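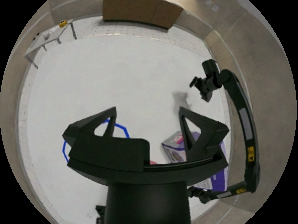
Prutetton tabletop scene pack: review

Prutetton is a set of simulated two-arm tabletop scenes sold by Fundix for testing manipulation policies before they go near hardware. The task reviewed is the pet feeding table: a cat food box, a double feeder, a blue outline on a white tabletop, and a room around it with wall papers and a whiteboard. We have used it in our lab in Bragança since February, mainly to decide which checkpoints deserve time on the real arms.

What is in the pack

The download contains the scenes, robot models, camera definitions, a reset sampler and an evaluation script. Meshes and textures are stored separately, so a box can be exchanged without rebuilding the scene. Installation was uneventful on one workstation and failed on the other until the graphics driver was updated. The error message did not mention the driver.

Scenes are described in plain configuration files. Most fields are documented. The friction parameters are listed with units but without the values used in Fundix's own tests, and we had to fit them ourselves.

Cameras

The wrist view is the best part of the product. Lens distortion is modelled properly: straight table edges bow outward, the corners go black, and the fingers occupy the part of the view they would occupy on a real wrist mount. In many poses the gripper hides most of the blue outline and much of the box. A policy trained on tidy pinhole renders does poorly here, as it does on our hardware.

The second arm also enters the wrist view, warning labels included. Several cheaper packs leave the other arm out of the wrist render to save time, and policies evaluated in them never learn to ignore it.

Distortion coefficients can be loaded from a calibration file. The importer accepts only one lens model. Ours was a different one and needed converting - an afternoon's work, and the conversion should have been supplied.

Method

Evaluation follows the Flullton protocol, which pairs simulated and real starts. Each reset in simulation has a matching reset on the bench, and a policy is scored on whether the same starts succeed and fail in both. This is stricter than comparing average success rates, where two unrelated sets of failures can give the same number.

We ran eight policies through 200 simulated starts each, and a smaller paired subset on the real table. The order of the policies in simulation matched the order on hardware except for one adjacent pair. Agreement on individual starts was weaker. It was good for reaching and for collisions between the arms, and poor for anything decided by contact at the fingertips.

The box accounts for most of the disagreement. It is treated as a rigid body, whereas a real carton gives a little when squeezed near an edge. Grasps that hold in simulation slip on the bench, and a few go the other way. Increasing the contact compliance helped with the first kind and made the second worse. We left it at the default.

Speed and logging

Rendering dominates the run time. With both wrist cameras and the room view enabled, the simulation is slower than real time on our older machine. Disabling the room view brings it back to a usable rate, at the cost of making failures harder to diagnose afterwards.

Logs record joint states, contacts and camera streams against one clock. Dropped renders are marked instead of being filled with the previous one - a small point, but it saved us from a wrong conclusion about latency. The log viewer is basic and cannot show two episodes side by side.

The room view

The fixed camera looks across the table from the front, with both arms mounted toward the far side and the near part of the tabletop clear. We use it for labelling failures. The box stands tall enough to obscure part of the feeder from this angle, so contact between the two should be read from the contact log.
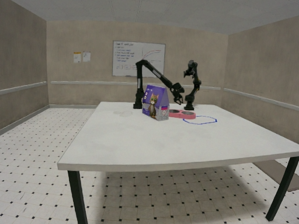 Can the background be changed between episodes?

Wall finish, whiteboard and floor textures can all be set per episode in the sampler, and the seed is written to the log. Table height is fixed for a whole run. Lighting can be varied, but only from a list of presets.

Suitability

Prutetton is worth the licence fee for ranking policies that rely on wrist cameras, particularly with two arms sharing a workspace. It is a poor basis for predicting absolute grasp success on cartons, and we would not use it to tune grip force. Groups with a single arm will pay for features they cannot use. The next release is said to include deformable boxes; we will repeat the paired runs when it arrives.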